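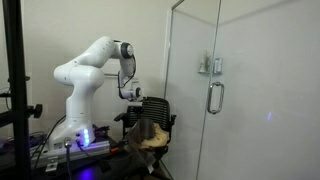 prirkard-chair-fold

README, last touched in July. Ask Wen-hsiung Yip if something here is wrong, or Duarte Azevedo for anything about shifts.

What it is

Teleoperated and scripted runs of one arm picking up soft stuff (clothing, cloth, thin draped material) off an office chair. Recorded at the Stotcombe site for the Prirkard linen and garment line. 47 sessions. Gripper is the stock parallel one, fingers changed twice, see notes/fingers.txt

Why a chair

Because that's where things land. Skinville staff drop finished pieces on the nearest chair, then somebody walks the floor and collects. Tables came later, they are in a seperate repo.

Layout

sessions/ one folder per run, video plus joint log
labels/ pick point, success or fail, who was operating
notes/ free text, messy, read it anyway
shifts/ hours per task before and after, no names

Labels

grasp_ok = item left the seat and stayed in the fingers for 3 seconds
grasp_multi = came up with a second item stuck to it
miss = closed on nothing, or on the chair. Slatted chair backs cause a lot of these
stop = operator hit stop, any reason

Overlapping items get one label per item, top one first. Dark material on a dark chair back is the weak spot, for the model and for the labelers. If you can't tell where the edge is mark it unsure, don't guess.

What changed for the people

Collection used to be a rotating job. Now the person on rotation sits with the arm and takes over when it stalls. Less walking, more sitting and watching. Almost 100 comments came in through the shift form, mixed. Wrists and backs better, boredom worse. Several people said they miss the walk because it was when they talked to the other room. Duarte put a short floor round back in the schedule for that reason.

No one lost hours over this during recording. Can't speak for after. The Chuang agreement says staff get told before any rota change and the logs don't get used to rate operators. Please keep to that if you use shifts/, it was a condition of getting the data at all.

Known problems

clock drift between video and joint log, worst in the early sessions
reflections off glass confuse the depth
operator field blank in 3 sessions
cable slack differs run to run, shows up as wrist noise

To do

redo the unsure labels
write up the finger change properly
spanish version of the operator sheet, Duarte has a draft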